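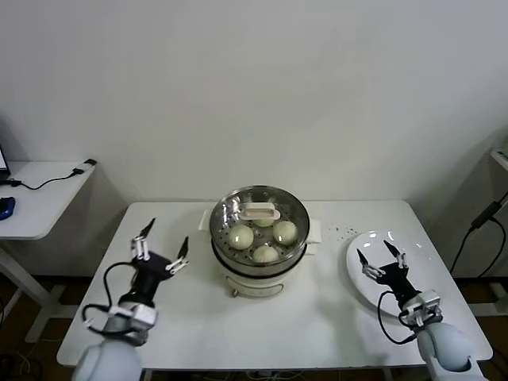 Salon du recueil et de la nouvelle, Jellcombe : notes de visite

Classé dans : Carnets de lecture / Salons et festivals

Rentrée hier soir, je tape vite avant de perdre mes notes. Deux trains, un car, et la salle des fêtes au bout d'une rue en pente. Ouverture le vendredi 22 août 2025 à dix heures, file déjà longue, un seul guichet. Entrée payante cette année, 3 livres, le programme en plus. Passons.

Le salon ne fait que du court. Nouvelles, anthologies, quelques revues. Pas de romans, ou alors cachés sous les tables. 71 exposants selon le programme, serrés sur deux niveaux. L'étage mieux que le bas : moins de monde, des chaises, les petits éditeurs qui ont le temps de parler. Commencer par là si vous y allez.

Premier arrêt, Aviren. Je connaissais leurs anthologies de bord de mer, un peu sages. La nouvelle, « Eaux basses », 26 textes, tous d'autrices nées dans des ports. Lu trois nouvelles debout contre un radiateur. La première, une soeur qui revient vider une conserverie, très bonne, sèche, pas un adjectif de trop. La deuxième se perd dans les dialogues. La troisième je l'ai finie dans le train et elle m'a gâché la soirée, dans le bon sens. Traductions inégales par contre. Deux ou trois phrases où on entend l'anglais derrière, et une coquille en quatrième de couverture, dommage à ce prix.

Wikska ensuite. Revue semestrielle, papier gris, maquette superbe, illisible sous les néons. Le numéro de février était épuisé, ils en avaient gardé un exemplaire de consultation, attaché à la table par une ficelle. Dossier sur la nouvelle ouvrière, solide, trop universitaire pour moi vers la fin. La fiction vaut mieux que les essais. Abonnement pris quand même.

Table ronde de 14 h : « Faut-il encore des anthologies ? » Salle trop petite, portes ouvertes, bruit du café. Grosso modo deux camps. Ceux qui pensent qu'un recueil collectif sert de porte d'entrée, et ceux qui trouvent qu'on y enterre les gens à raison de douze pages chacun. J'étais plutôt avec les premiers en entrant. En sortant moins. Une remarque notée au dos du billet : on réédite toujours la même nouvelle du même auteur, celle qui est déjà libre de droits ou déjà au programme. Vrai pour la moitié de ma bibliothèque.

Pas eu le temps pour l'atelier de reliure. Pas eu le temps de manger non plus, un thé et une barre de céréales.

Le gros morceau de la journée, c'était l'intégrale Ásgeirsdóttir. 381 pages, toutes les nouvelles en un volume, ordre chronologique, notes courtes en fin d'ouvrage. Les textes de jeunesse sont des exercices, on sent les modèles. Puis vers le milieu tout change, les phrases raccourcissent, les personnages arrêtent d'expliquer ce qu'ils ressentent. La nouvelle du ferry, celle du voisin sourd, la toute dernière avec la clôture : à lire dans cet ordre, tant pis pour la chronologie. La préface raconte la fin de deux histoires, sautez-la. Reliure correcte, le livre s'ouvre à plat sans craquer.

Lectures du soir, je n'en ai suivi qu'une, micro qui grésillait, texte en gallois puis en anglais. Pas tout compris, beau quand même. Dernier car oblige, partie avant la deuxième.

Pratique : la consigne ferme avant le salon, vérifiez l'heure. Paiement par carte à l'étage seulement, en bas c'est espèces et le distributeur le plus proche est à côté de la gare. Prévoir un sac solide, les leurs lachent aux anses. Et réserver le car du retour le matin, il était plein.

Compte rendu complet d'« Eaux basses » la semaine prochaine, quand j'aurai lu le reste. Ásgeirsdóttir prendra plus longtemps.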